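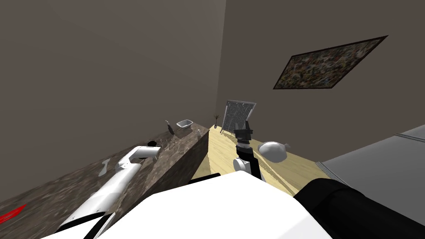 Kitchen Tips for People Who Program Two-Armed Robots

I have been writing kitchen routines for simulated robots long enough to have opinions about dish racks, and every September, when new people join us, I end up giving the same advice over and over at the coffee machine. So I finally sat down and typed it up. It's in no special order, and you're welcome to skip to whatever is bothering you today. Most of it works whether your robot lives entirely on the computer or has a real counter to bump into.

Start with the counters, before the robot

Measure every surface the arms will work over and write the heights down in one file. I keep mine in a plain text list called surfaces, and every planner, checker and test reads from that same list. In a kitchen where a stone counter meets a lower wooden table, you have two heights and an edge between them, and the edge deserves its own entry. Give it a name! I call mine "the step." Once it has a name you can ask for things like "lift clear of the step before crossing," and the person reading your code next spring will thank you.

If you only have one number for "counter height" somewhere in your code, go hunting for it now. I once let one slip through and the left arm spent an entire afternoon placing cups very carefully in midair above the table, then letting go.

Speckled stone and your perception settings

Speckled counters are lovely to live with and a nuisance to segment. Dark flecks get read as crumbs, lids, olives, anything small and roundish. Two things help me. The first is to lean on depth for small dark objects and use color only to break ties. The second is to save a view of the counter with nothing on it and compare against it whenever the detector gets excited. If a blob shows up in the bare view too, it's stone.

Busy pictures on the wall cause the same sort of trouble, and so does anything with a fine grid on its face leaning at the back of a table. Tell the detector where your work surfaces end and have it ignore the walls altogether. You can draw that region by hand in five minutes, and I would do it by hand, too – the automatic version always seems to nibble off the back corner, just where the bottles get put.

Soft shadows on pale wood are worth a test of their own. Move the light, run the detector again, and see whether your table has grown a new object.

Tall thin things go last

When you write the order for clearing a counter, let the planner take low, wide things from the front first and leave slim bottles near the wall for the end. A slim bottle in a corner is awkward from nearly every direction, and once the dishes in front of it are gone the arm has far more room to come in level. Set the closing speed low for bottles. I use half of whatever I use for bowls.

Don't trust an upright pose, either. Ask perception for the tilt and pass it along to the grasp step, even if the answer is usually close to zero. A bottle that leans a little will turn in the fingers as they close, and then everything you planned afterward is off by that same little bit.

Wire racks

Oh, wire racks. They are mostly holes, and the depth view sees mostly the counter behind them. Stop trying to rebuild the whole shape. Fit a simple box around what you can find, pad it generously for avoiding, and keep a separate short list of spots on the wire where the fingers may close. My friend Tyyne Saarinen draws hers by hand on a printout and then types them in, and her racks get picked up more often than mine do.

Give each arm its own side, with a handover strip

With two arms, the simplest arrangement I know is to let the left one own one surface and the right one own the other, with a narrow strip between them where only one arm may be at a time. The strip is guarded by a single lock in the software. An arm asks for it, waits if it must, goes through, and gives it back on the way out. Put the release in the same block of code as the retreat move, so that a failed grasp gives it back as well. I've been caught by this one more than once, both arms waiting politely for each other while I was off making soup.

Remember that the elbow has opinions too. It's easy to check only the gripper and forget that the upper part of the arm is swinging over the other half of the kitchen. Check the whole arm against both surfaces, and against the body of the robot itself.

Plants, and other things to leave alone

Keep a "please don't" list. Mine has plants, anything leaning against a wall, and anything the detector is unsure of. Thin spiky leaves hardly show up in a coarse collision map, so I wrap a potted plant in a tall invisible cylinder and consider it a small piece of furniture. Leaning things get a wedge behind and in front. If you need to reach past them, raise the path a little; it costs hardly any time.

Rounded lidded pots are a middle case. I allow them, but only by a handle or a knob that perception has truly found, and never by squeezing the dome. Smooth domes slide right out of parallel fingers.

Name your runs like you label your freezer

You think you'll remember what "test_new_final" was, the same way you think you'll remember what's in the foil. You won't! I name each run with the room, the task and the one thing I changed. My kitchen layouts are called Carkari and Windum, after nothing much, and a typical run is "windum, clear counter, slower wrist." When a run goes badly I add a short sentence on what I saw, in everyday words, before I look at any graphs. "Left arm knocked bottle while backing out" is far more use to me a month later than a page of joint angles.

How many tries is enough

For a new routine I do 600 tries with the objects nudged and turned a bit each time, and I leave it going over supper. Then I watch the failures, all of them if I can stand it. The last batch gave me 56, and most came down to the same bad habit: the wrist was turning before the gripper had cleared the rim of a dish. One line moved, and I ran the whole batch again from the start with the same nudges. Do keep the nudges the same, or you'll never know if you fixed the problem or just drew kinder kitchens.

A few small ones

Have the planner return to a resting pose you'd be happy to see when you walk in: fingers open and well clear of anything breakable.

Round your logs to the nearest millimeter. The rest is noise and it makes your eyes tired.

If an object is half outside the camera's view, turn the camera or move on to another object. Guessing at the hidden half is how handles get invented.

Save a copy of the layout before you tidy it. I straightened up Carkari one evening, pleased as anything, and lost the only arrangement that made the right arm get stuck. It took me until bedtime to make it messy enough again.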